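Fruit storage: upper shelf or basket on the table?

lindiwe_b
Moved into the Zillisville apartment in April. The fridge has an upper compartment with a glass shelf. I have been keeping red fruit on that shelf and moving it to a yellow perforated basket on the table next to the fridge. Is the basket adequate for a week, or should everything stay cold?

l_eder
If they are apples, keep them cold. Mine hold for weeks at fridge temperature and go mealy after 7 days on the counter.

Ngui_A
Disagree in part. Cold dulls the flavor. I take out two days' worth and leave the rest. A perforated wall helps airflow, but a solid floor doesn't, so put a folded towel under the fruit.

l_eder
A towel holds moisture. Use a wire rack.

lindiwe_b
Current setup:

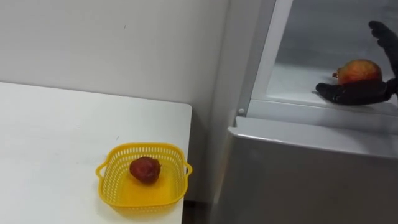 Yellow basket on the white table, fridge open on the right. 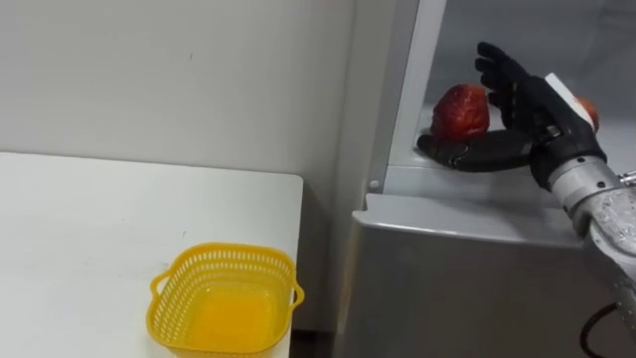 corinne.b
Does it matter how close the fruit sits together on the shelf?

Ngui_A
Slightly. Leave a finger's width between pieces so cold air can circulate, and pull any bruised ones first.

f_latuheru
Wrinkled skin means water loss. The one in the basket looks wrinkled to me. I would eat that first and keep the others on the shelf.

l_eder
Agreed on that one. Still no to the towel.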